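Setting Up a Reading Log for a Family Read-Aloud

A reading log records what was read, when, and how far the group got. The method below assumes one book at a time and a child aged six or over. It needs a ruled exercise book and a pencil.

Step 1. Choose the book and note the edition. Page numbers differ between printings, so write the publisher and year inside the front cover of the log. The Landora paperbacks, for instance, do not match the older Heiskanen hardbacks page for page.

Step 2. Divide the book into sessions. Count the chapters first. A novel of 28 chapters, read at one chapter a night with some nights missed, takes 35 days. Chapters longer than 20 pages should be split at a line break.
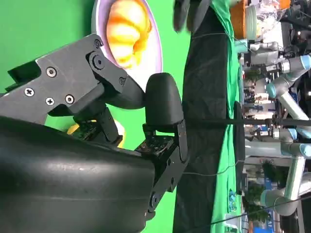
Black finger linkage with a round pivot joint at the bend.

Step 3. Rule four columns: date, pages, reader, remarks. Keep the remarks column widest. One sentence per session is enough — an unfamiliar word, a guess at what comes next, a complaint about a character.

Step 4. Fill in the log straight after reading. Entries left until the next day tend to be thin.

Step 5. Review at the halfway point. If more than three sessions in a row have no remark, shorten the sessions or change the reader.

When the book is finished, draw a line under the last entry and leave one blank page before the next title. Logs begun in September usually reach a second exercise book by spring.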